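Speaker notes – Livutlow housekeeping service, buyer session

Slide 1. Say hello. Byung-chul Han has the pricing sheet, so send the hard stares to him.

Slide 2. What Feritz is offering: 2 arms, 290 a month, setup by Hoden. Pause for the sharp intake of breath.

Slide 3. The trial. We gave it 8 bedrooms. Mention that pillows went well. Mention duvets more quietly.

Slide 4. Leave up while people find their glasses. A duvet with plenty of wrinkles in it, gold trim on the walls, and the gripper in front.
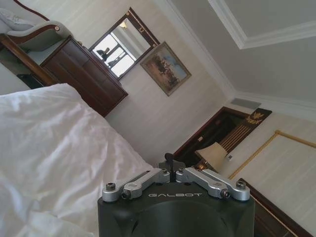 Does the monthly fee cover repairs?
Parts are covered, and labor is billed by the visit.

Slide 5. Compare with the Min plan – cheaper, one arm, slower on corners. Then hand over to Byung-chul and sit down before anyone asks about fitted sheets.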